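Winter running gear: what's in the store for December

11/11/21

Our cold-weather stock has come in earlier than last year, and most sizes are on the shelves now. If you run before work or after dinner, this is the month to check what you have at home and replace whatever is worn out.
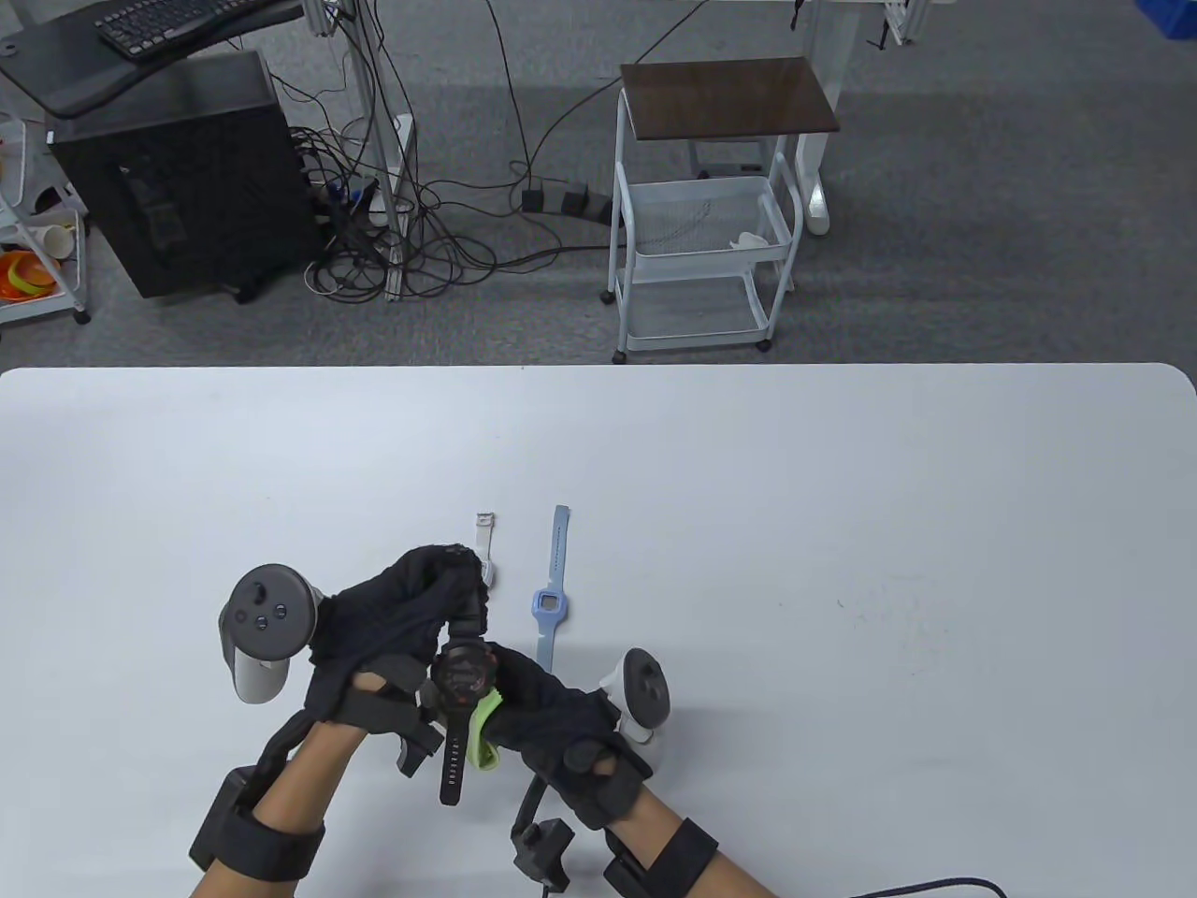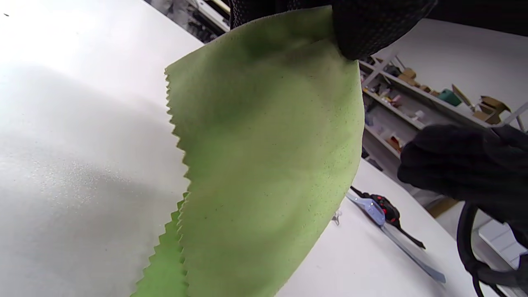
The main arrival is the Tinum Trail 3, an updated version of the shoe many of you bought for the river path. The upper has a tighter weave over the toes, so less grit gets in, and the tongue is now sewn to the sides. The heel is a little firmer than before. If you liked the soft landing of the old one, try both on before you decide - we still have the previous model in a few sizes, and it is marked down.

Tinum lugs are cut deeper this year. They hold well on mud and wet leaves but feel blocky on pavement. For a route that is mostly road with a short stretch of dirt, the Biltau is the better choice. It has a flatter outsole, a wider forefoot and a reflective strip at the back of the heel. Runners with a high instep should loosen the bottom two rows of laces before pulling it on, or it will feel tight across the top.

On fit: feet swell during a long run, and winter socks take up space. We suggest going up half a size if you plan to wear a thick sock. Bring the socks you run in when you come to try shoes. If you use your own insoles, bring those too, and take the factory ones out first.

We get a lot of questions about when to replace a pair. A road shoe will usually give you almost 700 kilometers. Heavier runners and people who drag their heels may get less. Look at the foam along the outside of the heel. Deep creases that stay when the shoe is off your foot mean the cushioning is going, even if there is tread left on the bottom.

The Iglesias jacket is back in both the men's and women's cuts. The sleeves are longer this season and have a thumb loop. It is wind-resistant but not waterproof, and it should be washed without fabric softener, which ruins the finish. The matching tights run small. Anyone between sizes should take the larger.

For dark mornings we are carrying the Ivell headlamp again. It charges by cable and clips off the band, so you can wash the band on its own. The low setting is enough for sidewalks with streetlights. On the trail you will want the high one, and you should charge it the night before - the cold shortens the run time.

A pair of shoes dries best at room temperature with the insoles out and newspaper stuffed in the toes. Keep them off the radiator. Heat hardens the glue and the sole can start to lift at the front.

Shoes bought in the store can be exchanged within 60 days if they have only been worn indoors. Sale items can be exchanged for another size while we have them, but not refunded. Opening hours stay the same through December, except that we close early on Christmas Eve.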